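Destusska Grasp
Contact planning software for multi-fingered hands

Overview
Features
Requirements
Licences
Support

Destusska Grasp plans and controls how a robot hand takes hold of an object. It runs beside your arm controller and sends joint targets to the hand 200 times a second. Version 2 adds a planner for soft objects such as cushions, clothing and stuffed toys, where the outline seen by the camera is a poor guide to where the fingers will stop.

What it does

Soft contact planning. Each finger closes until its own load limit is reached, then holds. Limits are set per finger in the task file. The thumb has a separate limit.

Two views, one model. Head and wrist cameras feed the same object model. When the hand covers the object in the head view, the planner gives more weight to the wrist view. Either camera can be switched off in the settings.

Idle arm handling. On two-armed robots the arm not in use can be given a rest pose on the work surface. The planner treats it as an obstacle until it is called for.

Replay. Joint targets, finger loads and camera images are saved on one timeline. Step through a run, change a limit and plan again from any point. The log holds 4000 steps before the oldest are overwritten. Export to a folder if you need more.

Wrist and head views with a hand on a plush toy: 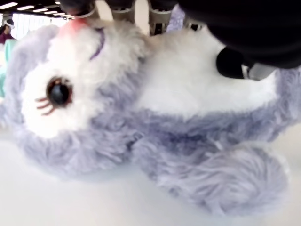
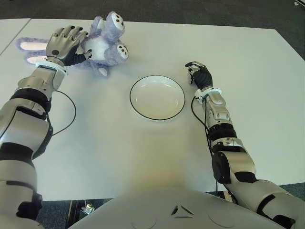
Requirements

Linux PC with a wired network connection to the robot
One head or fixed camera; wrist camera recommended
Hand with position control and a load reading on each finger
Hand description file (templates are included with the installer)

The planner has no graphics card requirement. The replay viewer does need one for smooth playback of both cameras.

Licences

Order code 1208 covers one robot, with one or two hands. Updates are included for the first year. Site licences are quoted separately by our Sodham office.

Upgrading from version 1

Task files open without changes, but grip force values are read as a single limit for all fingers. Check these before the first run. Calibration files need to be made again.

Support

Installation and calibration: Zuweira Mensah
Hand description files: Tõnu Kuusk

The support desk is closed on Thursday afternoons.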